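Teleoperation notes: occlusion, grip width and when to throw a demo away

November 2021

I have been collecting demonstrations for a pick-and-place policy in the evenings, and the bookkeeping has taken more thought than the robot. These are notes on the collecting side. Training gets its own post once I have something that runs twice in a row without supervision.

Setup

The arm is a Trelari with the stock parallel gripper and a small camera at the wrist. I drive it with a leader arm of the same proportions, scaled down, which sends joint positions to the follower. There is a second camera on a post, but I stopped feeding it to the policy in October. It saw my elbow in most episodes, and the policy learned to wait for my elbow.

Control software is Isdale, lightly patched. The patch does two things: it timestamps leader and follower joint readings separately, and it writes the commanded gripper width next to the measured one. Out of the box only the measured width is kept. If you train on measured width, the policy closes until it reaches the object's width and then stops, with no squeeze. The object stays on the table. Commanded width goes past contact, and the difference between the two is what produces grip force.

By hand or by remote

I tried both. Moving the arm directly by its wrist (gravity compensation on, one hand on the last link) is faster to learn and gives better contact. You feel the table through the arm. The trouble is that your hand is in the wrist camera for part of every episode, and the pose you can comfortably push the arm into is seldom the pose the controller can reproduce at speed.

With the leader arm there is no hand in view and every trajectory is one the follower has already executed. The cost is feel. I have no force feedback, so first contact is something I watch for on the monitor. My early episodes all have a pause just above the object while I make up my mind. A pause like that is poison for imitation learning. The observation hardly changes while the action goes from zero to something, and the policy has no way to know which of the near-identical views is the one where it should move. I now cut idle stretches at export time, and I also practice each new layout before recording.

Objects in contact

Single objects on a clear surface went well early and taught me little. The current set uses pairs that touch or overlap, drawn from whatever is in the desk drawer. The instruction is always to take the upper object first, lift it straight up, move it to the left, then come back for the lower one.

The stapler pair is the one I use as a benchmark. The stapler lies lengthwise, pointing away from the gripper, with its rear end nearest. A snack bar in a lime-green wrapper is partly under its right side. The fingers have to come down on both sides of the stapler body, and on the right there is a wrapper where the table ought to be. Go too low and the right finger pins the wrapper. Then the bar comes along with the stapler, or drags and rotates, and the second half of the episode starts from a layout I didn't intend.

Approaching from the rear is also awkward because the black handle rises over the blue base there. Matte black fingers next to a black handle give the camera little to work with in the last part of the descent. I take the grasp further forward, where the blue shows.

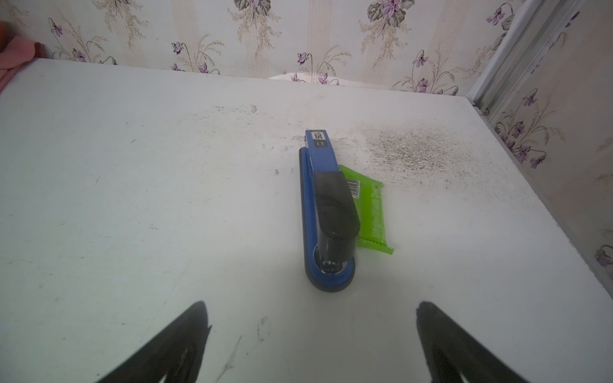 What counts as a good demo

I keep an episode if all of the following hold:

The grasp closes on the first attempt. Recoveries are useful, but I record them as a separate set and label them.

The lower object moves less than a finger's width during the lift.

Leader and follower never disagree by more than 2 degrees at any joint, apart from the gripper.

No dropped camera images. Isdale logs these, but only as a warning in the console, so check the file.

The last session left me with 464 episodes after filtering. I was stricter than I needed to be at the start and probably threw out a number of usable ones. If you have disk space, tag the bad episodes and leave them in place. I deleted mine and now I can't rerun the filter with different limits.

Varying the layout

Before each block I shift the pair and turn it a little. Left to myself I place things in the same comfortable spot, so a short script prints an offset and an angle and I follow it. Blocks are 6 episodes long. Longer blocks made me careless - the paths become identical and the policy picks up my habits along with the task.

I do not clean the table between blocks. It is white and scuffed, with a dark speckled patch toward the back, and the wallpaper behind it is floral and busy. A policy trained against a plain sheet did worse when I took the sheet away, so the sheet stays off.

Export

Episodes go to Zistovetti format, resampled to the camera rate. Use nearest-neighbor for the gripper command. Linear interpolation across a close event invents half-closed widths that were never sent, and these land exactly where precision matters.

One open problem is latency. The follower trails the leader by about 2 camera intervals, and I currently shift the actions by a constant. The lag isn't constant under load, so a per-episode estimate from cross-correlating the joint velocities is next on the list. The shoulder joint gives a clean peak. The wrist roll does not move enough in this task to be of use.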